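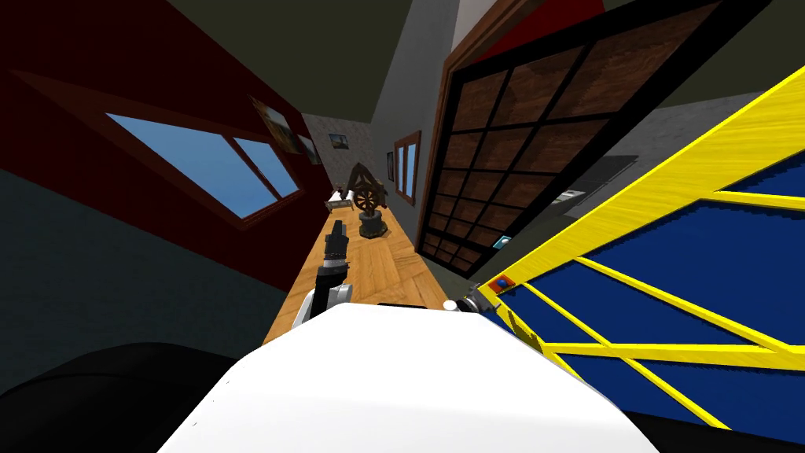 # About Codgate

Codgate makes practice rooms for robots. We sell software in which a two-armed robot can work at a table, in a furnished room, before the same program is moved to a real machine. Our main product is called Mondero, and most of our customers are technical schools, small workshops and companies which build their own grippers.

## How we started

We began in Hukholm, in a rented office above a bicycle shop. At that time we were repairing used industrial arms and selling them to schools. The schools were content with the arms, but they called us often, and always with the same request: the students must wait too long for their turn. One arm for a whole class is not much. In October of our second year we gave one school a simulated copy of its robot, made in the evenings, without a manual and with very bad shadows. They asked us for a second room, and then for a kitchen. After this we slowly stopped with the repairs.

Today we are 11 people. Six of us write the software, and the others build rooms, answer the support mail and teach the courses.

## What you get with Mondero

A Mondero license contains the simulator, the robot models and a library of 29 rooms. The rooms have walls, windows, doors and pictures, and the tables carry ordinary things as well as some difficult ones. We like objects with an awkward shape. A ship's wheel with spokes is a good teacher, as the fingers of a gripper can approach it in many wrong ways.

You may watch your robot from outside, or you may look along the table from the robot's own side, with its arms before you. We recommend the second view for learning. It is less comfortable in the first hour, and many customers write to us about this, but your program will have to work with such a view later.

You can also:

- change the wall colors, the table and the light
- bring in your own objects from the common 3D formats
- save every attempt and play it again slowly
- exchange the two-fingered gripper for your own model

The object library has almost 3,000 items. It grows each month, mainly by what customers ask for.

## What we do not offer

Mondero does not simulate water, sand or dough. Cloth is possible, but it is slow and we do not advise it for a classroom. We also do not sell real robots anymore. For this we send you to Després, our partner for hardware, who can deliver and install the arms and who uses our room files for the training of new owners.

## Courses and support

The basic course takes two days and is held in Hukholm or at your place. Please bring your own laptop. Support is by e-mail, in English or French, and it is answered by the same people who build the rooms. If you are a school, ask for the school price before you order, we cannot change the invoice afterwards.

*Page last updated 26 Jan 2024*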